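同一个词,三种“风险”:我的术语调查小报告

2/10/20 文/Pacita Lumanlan
阅读时间:6分钟

先交代一下这个题目是怎么来的。我选的是翻译系的术语课,期末要交一份小项目,题目自定。我本来想做菜单翻译(谁不想边吃边写作业呢!),结果老师说去年已经有人做过了,让我换一个。那阵子我正好在帮 Balogun 出版社校对一本保险入门手册,校到第二章就卡住了:同一个英文词 risk,译者一会儿写“风险”,一会儿写“危险”,还有一处写成了“险情”。我去问编辑 Ibrahim Usman,他回我四个字:“你定就行。”我哪敢定啊,那就拿来当作业吧。

我的问题很简单:在写给普通读者的中文材料里,risk、hazard 和 peril 这三个词到底怎么译,译法前后一致不一致?保险课本里其实分得挺清楚的。peril 是造成损失的那件事本身,比如火灾;hazard 是让这件事更容易发生的条件,比如楼道里堆着旧报纸;risk 说的是损失会不会发生、有多大的那种不确定。可是一到宣传册和说明书里,三个词就搅成一锅粥了。

材料分两部分。第一部分是那本手册的初稿,加上 Risico 公司网站上的客户问答,中英对照。第二部分是 Anbridge 和 Bruvmont 两家工厂发给新员工的安全须知,也是双语的。我把所有带这三个词的句子摘出来放进一个表格,一共1,442句。原来的计划是3,000句,后来发现问答部分重复得厉害,同一段话换个标题又来一遍,删掉以后就剩这么多了。摘句子花了我整整一个九月,眼睛都快看花了。

先说保险那部分。risk 几乎都译成“风险”,这个没什么悬念。麻烦的是 peril,手册里有“危险”“灾害”“承保事故”好几种写法,有时候隔一页就换一个。我自己读的时候没觉得别扭,可是拿给室友看,她以为“承保事故”和“灾害”是两回事,还认真地问我买保险的时候是不是要分开买。就凭这个反应,我觉得这份作业没有白做。

hazard 更有意思。课本上的标准译法是“危险因素”或者“风险因素”,手册译者大概嫌长,常常只写“危险”。于是有一句原文说的是 hazard 增加了 peril 发生的可能,译文就成了“危险增加了危险发生的可能”。我读了三遍,笑出声来,然后老老实实把它抄进了附录。

工厂须知的情况不太一样。写须知的人显然不关心保险学怎么分类,他们关心的是你别把手伸进去。所以 hazard 在这里经常直接变成动词短语,比如“当心夹手”“小心绊倒”,根本找不到一个对应的名词。 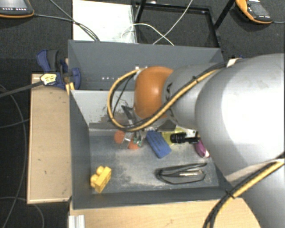
灰色料箱上方的机械臂,臂上捆着黄色和黑色的线缆。

这类句子怎么归类,我纠结了好久。按我一开始的办法,没有对应名词就算“漏译”,可这么一算,两家工厂的须知简直错得没法看,读起来却明明又清楚又顺口。后来我加了一类,叫“化为动作”,专门装这种句子。Ibrahim 听说以后很高兴,说他们出版社早就该有这么一类,免得审稿的人老在旁边画问号。

顺便讲一个小插曲。须知里有39句用的是“隐患”,我起初把它们全归到 risk 名下,因为觉得两个词都有点“还没出事”的意思。核对英文才发现,绝大多数对应的是 hazard,另外9句的英文原文里三个词一个都没有,是译者自己加进去的。我很喜欢“隐患”这个词,“隐”字把那种藏着的感觉说出来了,就是放进保险手册里会有点怪,像安全检查的人突然进来推销保单。

访谈我只做了两次,样本确实少得可怜。第一次是 Ibrahim,他说手册的读者多半是第一次买保险的人,术语统一比术语漂亮重要。第二次是一位给 Bruvmont 做过翻译的学姐,她的看法刚好反过来:须知要贴在墙上,字越少越好,统一不统一没人会去对。我觉得两个人都有道理,只是他们心里想的读者不是同一群人。

最后说说我给手册提的建议。risk 统一用“风险”;hazard 用“危险因素”,长就长一点吧;peril 第一次出现时写“承保事故”,并在括号里举个例子,后面都照这个写。Ibrahim 收了前两条,第三条还在跟作者商量,作者好像特别舍不得“灾害”这个词。

要是重做一遍,我会先删重复再摘句子(血泪教训),也会多找几个像我室友那样没学过翻译的人来读。表格里还有一列“语气”,我只填了一半,本来想看看宣传册是不是比手册更爱用吓人的字眼,时间实在不够了,想接着做的同学可以来找我要表格。

相关文章
菜单翻译项目报告(去年)
“免责”还是“除外”?保险条款里的两个老对头
双语告示牌的标点问题
术语表怎么建:新手笔记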